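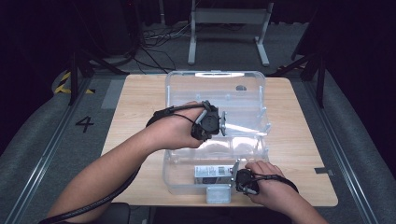
How did the crew of a patrol plane know where they were when they could see only water?

They worked it out from four things: the direction the plane was pointing, its speed through the air, the time since the last known position, and the wind. The method is called dead reckoning. During World War II it was the main way of finding a position over the ocean.

Why maps were not enough

Over land, a crew can look down and match a river or a railroad to the map. Over the ocean there is nothing to match. A chart of the sea shows coasts, islands, depths and a grid of lines, and the navigator has to work out where on the grid the plane is.

The grid lines are latitude and longitude. Latitude says how far north or south a place is. Longitude says how far east or west it is. One nautical mile is very close to one minute of latitude, and there are 60 minutes in a degree. Navigators used nautical miles so that they could measure distance straight off the side of the chart. A speed of one nautical mile per hour is called one knot.

A worked flight

The flying boat in this flight is a Clundetti, a patrol type with two engines and a cruising speed of 150 knots. It leaves the harbor at Vamari and flies to the island of Mondal, which is 481 nautical miles away to the west.

With no wind at all, the sum would be simple. Distance divided by speed gives time, and 481 divided by 150 is a little over 3.2 hours. That is three hours and 12 minutes.

Now add a wind of 20 knots blowing straight at the nose. The plane still moves through the air at 150 knots, but the air itself is moving back toward Vamari at 20 knots. The speed over the water is 130 knots. The flight now takes 3.7 hours, or three hours and 42 minutes. A navigator who forgot the wind would expect to see Mondal half an hour too early, and might turn to search for it in the wrong place.

The speed through the air is called airspeed. The speed over the water is called ground speed, even when there is no ground.

Wind from the side

A wind from the side pushes a plane off its line. This is called drift.

Suppose the plane points due west and the wind blows from the north at 20 knots. Every hour the plane is carried 20 nautical miles to the south. After three hours it is 60 nautical miles south of where the nose was pointing. From there, the crew would not see a small island.

To correct for this, the pilot points the nose a little to the right, into the wind. At 150 knots, with this wind, the correction is close to eight degrees. The plane then flies slightly sideways along the line the navigator wants.

Measuring the drift

Weather forecasts gave a wind, but winds change along the way. The crew had to measure drift for themselves. The usual steps were:

1. Drop a marker that makes smoke by day or a flame by night.
2. Watch it through a sight as it falls behind the plane.
3. Turn the sight until the marker seems to slide along a line on the glass.
4. Read the angle from the scale.

If the marker goes straight back behind the tail, there is no drift. If it moves off to one side, the angle shows how much. Crews could also watch the white tops of the waves. By measuring drift on two or three different headings, the navigator could calculate both the speed and the direction of the wind.

Small errors

A compass error of one degree puts a plane one nautical mile off its line for every 60 it flies. On the trip to Mondal, one degree becomes an error of eight nautical miles. Five degrees becomes 40.

Errors also add up with time. For this reason the navigator tried to get a fix, which is a position found in some other way. A fix could come from a lighthouse such as the one at Taretti, from radio bearings, or from measuring the height of the sun or stars with a sextant. After a good fix, dead reckoning starts again from the new point and the old errors are dropped.

Air pressure and height

The altimeter tells the crew how high they are. It does this by measuring air pressure, which becomes lower as a plane climbs. Pressure at sea level also changes with the weather.

Standard pressure at sea level is 1,013 millibars. In a storm it may fall to 983. That is a difference of 30 millibars, and near sea level each millibar equals close to 30 feet of height. An altimeter still set to the standard value would read 900 feet too high. A crew who believed they were at 1,000 feet would be only 100 feet above the waves.

Fuel

The Clundetti carried up to 1,318 gallons of fuel and burned 100 gallons an hour at cruising speed. The flight out to Mondal against the wind takes 3.7 hours. The flight back, with the same wind behind, is made at 170 knots and takes 2.8 hours. Together they use 650 gallons.

The rest was for patrolling and for reserve. With two hours of fuel kept in reserve, a full load left more than four and a half hours to search the sea near the island. The navigator checked these sums again each time the wind changed.

Words to know

Airspeed: how fast a plane moves through the air.
Ground speed: how fast it moves over land or water.
Heading: the direction in which the nose points.
Track: the path the plane follows over the surface.
Drift: the angle between heading and track.
Fix: a position found from a landmark, radio, the sun or the stars.

Try it yourself

A plane flies at 150 knots with a wind of 30 knots directly behind it. How far does it go in two hours? Add the two speeds to find the ground speed, then multiply by the time. The distance is 360 nautical miles.

Page last checked 10/26/19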